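From: Montri Meesuk
To: Drunetport list
Date: March 20, 2019
Subject: Re: [drunetport] Moving the toy library catalog off the old spreadsheet

Boonsong Chaiyaporn wrote:

> I have had a look at the spreadsheet you sent. It has 3,255 rows,
> and a fair number of those are the same toy entered twice under
> different names. Before anybody types a single line into Nollo we
> should agree on how a set gets named. Also, do we list a box of
> building blocks as one item or do we list the pieces? The branches
> have been doing it both ways.
>
> My other worry is the loan period. Maurya branch has always let
> people keep things for three weeks and the rest of us use two.
> Nollo wants one number.

Boonsong, thanks for going through it. Answers in order.

Names first. I would like maker, then the name on the box, then the age range, and nothing else in the title field. Color, missing parts and who gave it to us all go in the notes. If the box has no name on it, use the plain word for the thing: puzzle, blocks, train, tea set. Please don't make up a name. Maurya has an entry called "the good one" and I still don't know what it is.

On blocks, one box is one item. The piece count goes in the notes and gets checked when the box comes back. If it is short by a few pieces we let it go and change the number. If it is short by more than 15 we ask the family to look under the couch, and we don't charge them either way. I know the older rule said otherwise, but it brought in very little money and two families stopped coming over it.

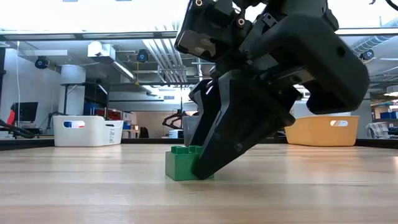

The loan period is harder. I talked to the people at Maurya and they have good reasons for three weeks. Many of their families come in by bus and can't make it every other Saturday hours or not. I would be fine with three weeks everywhere. The waiting lists are short except for the ride-on toys, and Nollo does let us set those apart as their own group. So: three weeks for everything, one week for ride-ons. If your branch has a problem with that, write back to the list and not just to me.

As for the doubles, I sorted by maker last night and pulled out 33 sure ones. I have marked them in the last column with an X. Don't delete those rows yet. Some have the loan history on one copy and the condition notes on the other, and we need to join them by hand first. I can do the first 1,000 rows if you take the next lot and someone from another branch takes a share after that.

One more thing about the import. Nollo chokes on commas inside the notes field unless the whole field is in quotes. Julix, the program we used before, didn't care, so there are commas all over the place. Save a copy as tab-separated and use that. I tried it with the puzzles and every row came through, apart from the accents in a few of the French titles. I fixed those by hand.

The old system stays up until November, so there is no rush on the loan history. The labels are more pressing. We are nearly out of the small ones and I would like to know if the new numbers will fit on them before I order more. Boonsong, could you print a sheet and stick one on a puzzle box?

Montri

--
You are getting this because you are subscribed to the drunetport list. To leave, send a message with "unsubscribe" in the subject line.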